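Notes on Furnishing the Study: The Desk and the Blue Board

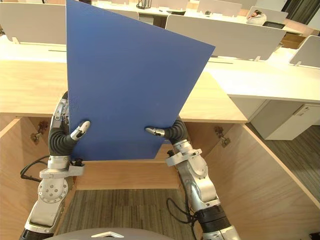
Page last changed: January, 10:63 revision

Readers of this journal will recall that the furnishing of the study has been under review for several months. The present entry records the decisions made regarding the desk and the large blue board that is to be used with it. Earlier entries on shelving and window coverings remain available in the archive and have not been altered.

The desk is made of light wood with a pale grain. It was obtained through Wongsuwan, a secondhand furniture dealer, after a new desk from Skevell was considered and declined on grounds of price. The difference between the two was 200 dollars, and that sum has been set aside for lighting.

Below the desk top is an open cabinet space, with side panels and a back panel in the same light wood. A metal hinge bracket is screwed to the inner face of each side panel. Both brackets will be kept in place. Removing them would leave screw holes in the panels, and the option of fitting a door or a drop front at a later date should be preserved. Inquiries have been made with Isamis regarding suitable hardware. A reply is expected by the end of the month, and this page will be amended when it arrives.

The blue board requires more explanation. It is a large rectangular piece with a matte, finely textured surface, and it was selected for that finish. A glossy board was tried in the previous study and proved unsatisfactory in the afternoon, when glare from the window made it tiresome to look at for any length of time. The color was the subject of some discussion in this household. Gray was proposed and would have been less conspicuous. Blue was preferred because the pale wood was thought to need some contrast.

Three uses for the board are under consideration. It may stand upright at the back of the desk top as a plain backdrop for paper and small objects. It may lie flat on the desk during cutting and pasting, to protect the wood. It may also be stored on its edge in the cabinet space when the full desk top is required, provided that the measurements allow. The interior has yet to be measured with sufficient care, and no assurance can be given on that point.

A board of this size should be held by both sides near the lower edge and kept clear of the front lip of the desk when it is being raised or turned. The lip is the part of any desk that suffers first. On the previous desk it was dented within 8 weeks, and the repair was never entirely satisfactory.

For cleaning, a dry cloth is used on the board and a barely damp one on the wood. Skurnura wax was applied to the former desk twice a year and will be used on this one as well, beginning with the side panels, where any unevenness will be less apparent.

Correspondence on the subject of hinges is welcome and may be left in the comment section below.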